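Unit 4: Recording demonstrations

A policy trained by imitation can only copy what its examples contain. For the Zostari exercise each group records up to 41 demonstrations on the tabletop cell. An episode starts when the operator presses record and ends when the arm is back at its home pose.

Change the start layout between episodes. Move the cubes, turn the paper, shift the stand - small changes are enough. A set recorded from one layout teaches one path.
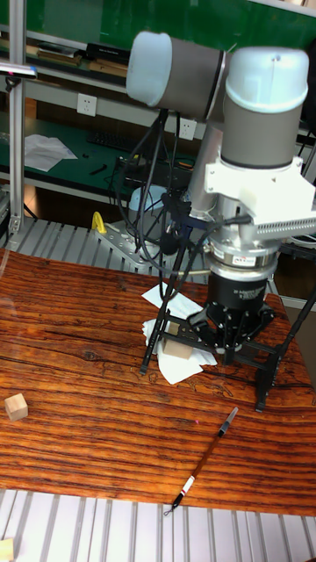 Figure 4.1. Gripper over a cube resting on crumpled paper.

Keep the fixed camera where it is for the whole session. If it is bumped, close the session and open a new one, so that the two views are not mixed under one calibration.

Long thin objects need more examples than cubes. A small error in the grasp angle becomes a large error at the tip.

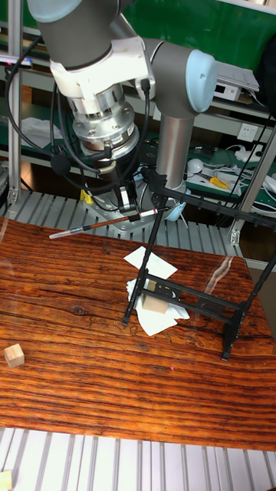 Label every episode as success, failure or discard before starting the next. Failures stay in the set - they are used in Unit 5 to train the success classifier. Discard is only for faults in the recording, such as dropped frames or a missing force channel.

Upload to the Tutier folder by March 28, 2024.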